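Bimanual hands, how many demos before you train?

plokero_fan
Posted December 30, 2019
Hi all, long time reader, first real question. We've got a two-handed setup going in our lab in Bragança and I'm the one stuck collecting the demos (teleop, I wear the gloves, the robot copies me). The task is dumb simple on paper, put the things on the table into a tray. My boss Leonor Carrilho wants 1,000 demos before we train anything. I'm at 300 and my shoulders are toast. Is 1,000 a real number or did she pull it out of a hat?

gukham
Depends how different your 300 are. If you reset everything to the same spot each time you've got one demo recorded 300 times. I'd take 30 good messy ones over that any day.

plokero_fan
OK that stings a little, because yeah, my first batch was pretty much same spot every time. I had tape marks and everything! Since October I've been shuffling stuff before each take. Sometimes the can is standing, sometimes it's on its side, and the tray moves too.

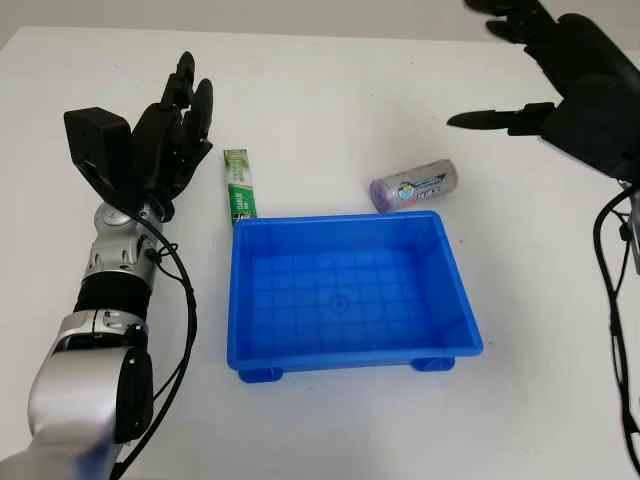 What bugs me is which hand to use. When something sits near the middle I'll grab it with the left one take and the right the next, whatever feels natural, and now I'm worried the model will try to do both at once and the fingers will crash into each other. Do you folks make a rule for that, or just let it be mixed?

c_matos
Make a rule. Left of the tray is left hand, right of the tray is right hand, and anything dead center goes to the hand you pick on day one and stick with forever. We went mixed for a whole month and the policy would hover over the object with both hands twitching. Super funny to watch, not so funny to explain to the people paying for it.

gukham
Gonna disagree with Catarina on this one. A hard rule is fine until something blocks the hand that's supposed to go. Then you've got zero examples of the other hand helping out and the thing just freezes. Keep it mixed and use a model that can handle two right answers.

c_matos
Sure, if you have the data for it. With 300 demos and one tired person in gloves I'd still go with the rule. You can always add the odd cases later.

elitz_user
Jumping in with a boring one, how are you labeling the bad takes? We kept all our drops and fumbles in one folder with the good stuff and it took forever to sort out. Now I hit a pedal right after a fumble and it tags the file. Also if you fumble and then fix it, KEEP THAT. Those turned out to be worth more to us than the clean ones.

plokero_fan
Oh no, I've been deleting those. All of them. I figured a fumble was a fumble.

elitz_user
Check your trash folder lol. Seriously though, if it ends with the object in the tray it's a good demo in my book, even if it looked ugly getting there.

gukham
Agree on that one. Just cut the long pauses. If you stop to scratch your nose the model learns to stop too.

c_matos
And train now! You don't need to wait for 1,000. Run it on what you have, watch where it messes up, then collect 20 more of exactly that. Repeat until your boss is happy.

plokero_fan
I like that a lot. Leonor won't love it at first but I think I can sell it as "still going to 1,000, just with a stop on the way." I'll kick off a run tonight with the shuffled ones only and leave the tape mark batch out.

gukham
Leave it in for a second run and compare. I'm curious if it hurts or just does nothing.

plokero_fan
Fine, two runs then. Will post what I get, and I'm buying a pedal.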